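January 4, 2023

Back at the bench after the long break, and I had forgotten how cold Stedetham gets when the heating has been off for two weeks. I kept my coat on until lunch. Yoon-hee had left me a note on the controller saying she'd swapped the power supply and that I should not, under any circumstances, "improve" the cable ties. Fair enough. I did that once, in June, and I have been hearing about it ever since.

So, the plan was to put the two grippers head to head at last. We've got the Skevbridge, which Lerato loves and which has those wide soft pads, and the Cliltaneck, which came in a much smaller box and has the narrow pointed fingers. I'd been putting the comparison off because swapping them means redoing the wrist camera alignment every time, and the bracket screws are the sort that roll under things. I dropped one within five minutes and found it in my boot at the end of the day!

The morning went to the Skevbridge. It's a lovely thing to drive, I'll say that again here so Lerato can't accuse me of bias. Foam blocks, mugs, a rolled-up sock, all of it came up on the first or second go, and the pads forgive you when your approach is a bit crooked (mine always is before coffee). Flat things were another story. It pushes them along the table like somebody sweeping crumbs, and when it does get an edge the pad folds under and the whole business slides away. I did 21 tries with flat objects and got 2 clean lifts, and one of those I would call lucky.

Refilwe came by before lunch with a bag of mandarins and stayed to watch, which meant I talked too much and missed a limit warning. No harm done. She asked why I don't just put everything on a rubber mat, and I gave her the long answer about wanting it to work on a real table, and she nodded and ate a mandarin, and now I'm wondering about the mat.

Afternoon, Cliltaneck. The swap took most of an hour, what with the screw. I also had to drop the closing force from the default, 400 in whatever units the Živković controller thinks it speaks, down to 278 before the fingers stopped chattering when they closed on nothing. I wrote that number on tape and stuck it to the side of the controller box, next to the other numbers on tape that I can no longer explain. Must ask Wian whether there's a proper place in the settings to save it, because I looked for a good while and only found the one that forgets everything at power-off.
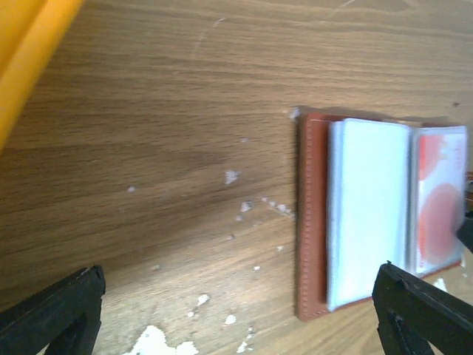

What I like best about the Cliltaneck is how little of the view it takes up. With the Skevbridge on, the pads fill the bottom of the camera picture and I end up steering by guesswork for the last stretch, but these fingers are slim enough that I can watch the tips while I bring them in. On the open card holder I could see the right tip lying over the bottom border of the leather, with the table showing between the two fingers, and that is just the information I've been missing all this time. The white insert is awfully pale under the light, though, and I'd like to try the camera with the exposure turned down before I trust it with anything that has to find an edge by itself.

I didn't get as far as a proper score for the pointed fingers, so there's no fair comparison yet and I'm not going to pretend there is. Nomvula wants a table of results for her report and she will get one, only not tonight. My hunch is that we'll end up keeping both and grumbling about the swap, unless Wian's quick-release plate finally turns up from the machine shop.

Tomorrow: same flat objects, same number of tries, exposure down a notch, and see if the tape number still holds from a cold start. Take the thick socks. Bring Refilwe's bag back, she'll want it.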